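Forsyth Panel Practice Set, Catalog No. 522

The Forsyth Panel Practice Set is supplied to vocational schools and apprentice training centers for introductory work in electrical assembly. It contains the small parts a beginning student handles most often: push buttons, miniature circuit breakers, and clamps for fixing pipe to a wall or backboard. All parts are full size and are intended for identification, sorting, and unpowered mounting exercises.

Each set is packed in a lidded tray with a printed parts list and an instructor's guide. The guide covers naming of parts, reading a simple layout drawing, and correct tightening of terminal screws. Sets ordered for delivery after April include the revised guide, which adds a chapter on backboard layout.
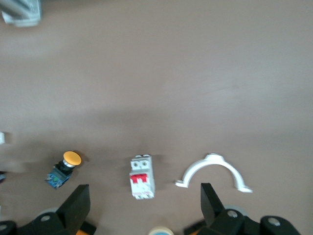 Left to right: mushroom-head push button, miniature circuit breaker with red toggle, white pipe clamp.

The push button has a broad domed cap, a metal collar, and a contact block at the base of the body. Students should be shown how the collar seats in the panel opening before they attempt to fit the button themselves. Circuit breakers in the set are for training only and must not be installed in a live panel. Pipe clamps have a mounting tab at each end of the arch.

Replacement parts may be ordered separately under the following numbers.
Push buttons: 331
Circuit breakers and pipe clamps: 466

Orders are accepted from schools, training centers, and public agencies. A purchase order is required for 3 sets or more. The set is assembled and shipped from the Fenutov warehouse; shipping charges are calculated at the time of order. Items returned in unused condition, with the tray and parts list, are eligible for credit.

The matching backboard and hand tool kit are listed under Training Accessories. Instructors who wish to examine a set before ordering may request a loan copy in writing from the Education Sales Office.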